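Forums > Hardware > Grippers and end effectors
Tags: handheld grippers, teleop, fingertips
14 replies · 3613 views

Handheld pair: Skidetti or Proltley?

bodge_and_sons
We've got money for one pair of handheld grippers before the end of August and I'm down to the Skidetti and the Proltley. The job is small kitchen things, mostly bowls and pegs. The Skidetti is lighter and costs more. The Proltley is cheaper and has a manual that was clearly translated by someone in a hurry to catch a train. Has anyone used both for longer than a demo?

aldana_gaete
Both, for a few months each. Get the Proltley and spend the difference on fingertips. The stock rubber ones on either brand are fine for foam blocks and hopeless on anything glossy. We went over to metal plates and I wouldn't go back.

torquewrench_tim
Metal plates on crockery. Lovely. How many bowls have you got left?

aldana_gaete
Fewer than I'd like. They're charity shop bowls, Tim, they had it coming.

To the original question, the thing that decides it is your wrists. You sit there with one in each hand for a whole afternoon and weight on paper tells you very little. What matters is where the strap sits and which way the cable leaves the body. If it pulls backwards you fight it on every reach.

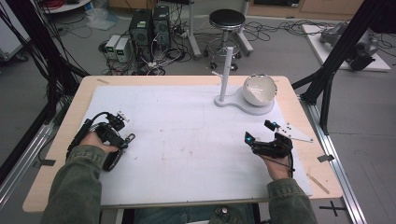
I'd also say rest your forearms on the table between goes. Estela held hers up in the air for the first week out of some sort of professional pride and then couldn't open a jar.

estela.vergara
It was a stiff jar.

I disagree about the Proltley, by the way. The trigger has a dead patch near closed, so you think you've got hold of something and you haven't. The Skidetti closes the way your hand expects. For pegs I'd pay the extra every time.

aldana_gaete
You can tune the dead patch out. Page 50 of the terrible manual.

estela.vergara
You can tune it down. It comes back when you swap the tips, and you swap the tips constantly.

torquewrench_tim
Has anyone tried the Kushnir controller with either? I was told it sorts out the lag and it mostly sorted out my weekend.

pegboard
Kushnir works with the Skidetti if you leave the update rate at 400. Go higher and one hand drops out, always the left in my case. With the Proltley I never got it to see 2 units at once, and support told me to try a different cable. I now own a great many different cables.

bodge_and_sons
So the cheap one needs new tips, new tuning and a different controller, and the dear one needs a controller on its slow setting. Is the Pridus any good or is that just a nice website?

pegboard
Nice website.

aldana_gaete
I've held one. Comfy strap, and the jaws open around as wide as a teaspoon. You'd need very small bowls.

bodge_and_sons
Right. Leaning Skidetti, with plates. Estela, which screws did you use for the tips?

estela.vergara
M3, short ones. The long ones foul the jaw, and the supplied ones are long.

Last updated: August
Share (2) · Report thread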